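Flatolton recount: the library levy squeaks through

I know I promised you a quiet August.

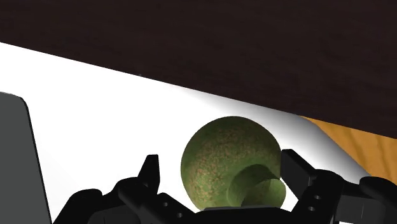 Anyway, the recount finished a little after 4 p.m. and the levy passed, 1,894 to 1,480 in town, with the Allport precinct going the other way by 40. I had it losing! Shows what my kitchen-table math is worth.

Els Van Beek, who ran the yes side, told me she'd already written her concession email – she's keeping it in drafts for next time. Ewurabena Antwi still thinks the ballot wording was a mess (I agree, I read it twice and nearly voted the wrong way) and wants the county to fix it before the Presten Road sewer question comes up. She has 300 signatures so far. If you want to add yours, the sheet is at the clerk's front counter until noon.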